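Qui sommes-nous

Julden est un bureau spécialisé dans les règles d'emploi des robots et des outils de préhension en dehors de l'usine : appartements, bureaux, petits commerces, ateliers partagés. Nous rédigeons des procédures, nous formons les équipes qui les appliquent et nous contrôlons sur place qu'elles sont suivies. Nous ne fabriquons pas de matériel et nous n'en vendons pas.

L'activité a commencé avec un seul client, l'entreprise Hulerel, qui avait besoin d'une consigne commune pour des opérateurs répartis sur plusieurs sites. Chaque site avait la sienne, parfois affichée au mur, parfois transmise de vive voix. Le premier document tenait en 31 règles. Il a été réécrit bien des fois depuis, mais la numérotation d'origine a été conservée, et c'est pourquoi certaines règles récentes portent un numéro suivi d'une lettre.

Notre métier

Une partie importante de notre travail porte sur la manipulation d'objets courants par des opérateurs équipés de pinces tenues à la main. Les normes de sécurité des machines ont été pensées surtout pour des cellules fermées et des postes fixes. Elles répondent mal à des questions simples : à quelle distance deux opérateurs peuvent-ils travailler sur la même table, que faire d'un câble qui traverse le passage, qui décide d'arrêter une séance. Nos procédures traitent ces points-là.

Elles se présentent toujours dans le même ordre : préparation du lieu, vérification du matériel, déroulement, arrêt, remise en état. Une procédure complète compte rarement plus de quatre pages. Au-delà, nous la découpons.

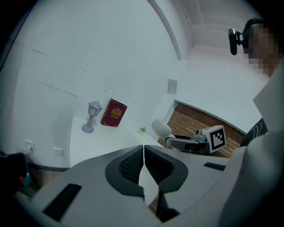 Pour la préparation du lieu, nous demandons que les prises et les cordons soient repérés avant le début du travail et que le sol reste dégagé sur tout le trajet de l'opérateur. Les objets à manipuler sont posés sur une surface stable. Les objets fragiles ou de valeur sont signalés au responsable de séance, qui peut les retirer.

Pour le matériel, la vérification porte sur les doigts de la pince, l'état des surfaces de contact, les fixations et la lisibilité des marqueurs. Un marqueur rayé ou décollé se remplace tout de suite. Un équipement porté sur la tête se règle avant la séance, à l'arrêt, jamais en cours de geste. Les manches amples et les cordons de vêtement sont tenus à l'écart des parties mobiles.

L'arrêt peut être demandé par toute personne présente, sans avoir à se justifier. La raison est notée ensuite dans le registre.

Le référentiel Gaber

Nos règles sont réunies dans un référentiel interne appelé Gaber. Il comprend aujourd'hui 391 points de contrôle, classés par type de lieu et par type d'outil. Un site n'est jamais concerné par l'ensemble : pour un appartement, on en retient environ 200. La version en vigueur est datée du 26 mars 2024. Les demandes de modification sont examinées chaque année en septembre, et les clients reçoivent la liste des changements avec l'ancien et le nouveau texte en regard.

Gaber ne remplace ni la réglementation ni les notices des fabricants. En cas de contradiction, la notice ou le texte réglementaire s'applique et nous corrigeons le point concerné.

Formation

La formation initiale dure deux jours. Le premier est consacré aux règles et à la tenue du registre, le second à la pratique, par binômes. Elle se déroule chez le client ou dans nos locaux de la rue Multley, accessibles de plain-pied. À ce jour, 600 opérateurs l'ont suivie. Un rappel d'une demi-journée est prévu tous les deux ans.

Données et vie privée

Lorsque le travail donne lieu à des prises de vues, les personnes présentes sont informées par écrit avant la séance. Les visages sont masqués avant toute diffusion. Les documents personnels, courriers et écrans sont rangés ou couverts lors de la préparation du lieu.

Nous contacter

Pour une demande de procédure ou de contrôle, merci d'indiquer le type de lieu, le nombre d'opérateurs et le matériel utilisé. Nous répondons sous cinq jours ouvrés.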